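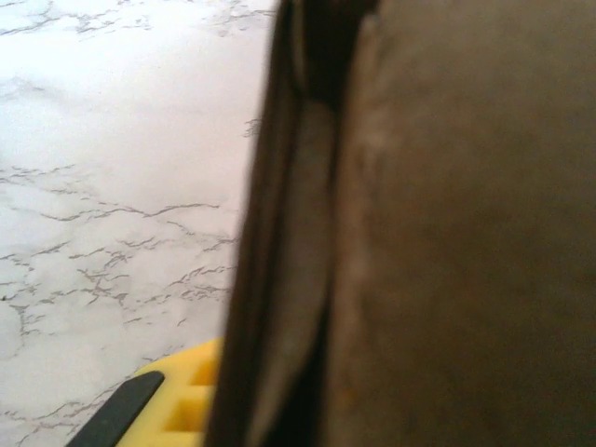
*Wrist cam, counter test: yellow plastic piece with the black strip, gripper finger on the right*

**Ticket 73 - counter wipe-down, arm stalls before the grasp**
Opened by: Sawsan Rizk
Status: still open, sorry

5/10/21 - OK so the Mokby arm is back to stopping short of the yellow thing. Same complaint I logged in April, except now it gets much closer before it gives up. I ran it 46 times over lunch and got 5 clean pickups (yay?).

What I've tried so far:

- Recalibrated the wrist. No change.
- Masked the gray veins on the marble pattern, which the edge finder loves way too much. Helped a little!
- Dropped the approach speed on the Brollberg controller. Slower, same stall.

My hunch is the finger. It fills so much of the view up close that the planner loses the target and just waits. Can someone in Putolham send me their crop settings?

My brother-in-law asked if this thing can clean his kitchen yet. Um, no - I can do that counter by hand before it finishes homing. Give me 100 runs without a stall and I'll think about it.

Next up: retry with the crop, then swap finger pads.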